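Robotics Laboratory Module, Handout 7
Comparing Fingers and Controllers on the Pick-and-Place Task
Module tutor: Younes Saber

1. Purpose of the session

Students will compare two gripper finger designs, the Pidard flat panel and the Tetteh narrow paddle, under the same controller settings. The task is to transfer small cubes between a paper plate and a black container. A plate is used because its ribbed rim sets a low obstacle that the fingers must clear on every approach. Groups should read section 3 of the Stasine controller guide before they begin. 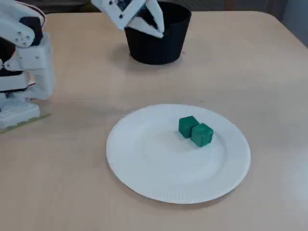
2. Procedure

Home both arms and confirm that the joint readings agree with the sheet kept at the bench. Each run ends when the last cube has been released or when the time limit of 145 seconds is reached. A complete set consists of 19 runs for each finger design. Do not adjust the grip force within a set. Should a cube fall on the table, record the run as a drop and return the cube by hand once the arms are at rest.

Approach height is the setting most often chosen badly. Too low, and the fingers strike the rim of the container; too high, and the cube may bounce on release. Begin with the value in the guide and alter it only between sets — never during one.
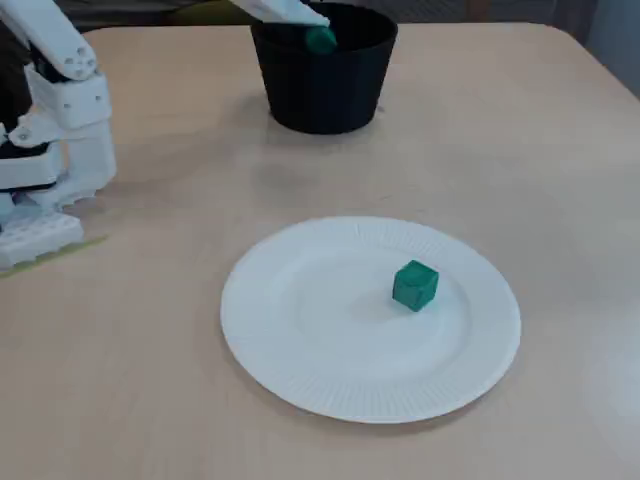 3. Recording results

For every run, enter the time to first grip, the time to release and the outcome (placed, dropped or missed). Log files from the Susasix camera are to be saved under the group number. Where two cubes lie in contact, note which was taken first and whether its neighbour moved.

4. Written work

Reports are due at the end of November. They should state which finger design the group would recommend for this task, with the evidence for that choice. Marks are given for clear tables and for a fair account of failed runs.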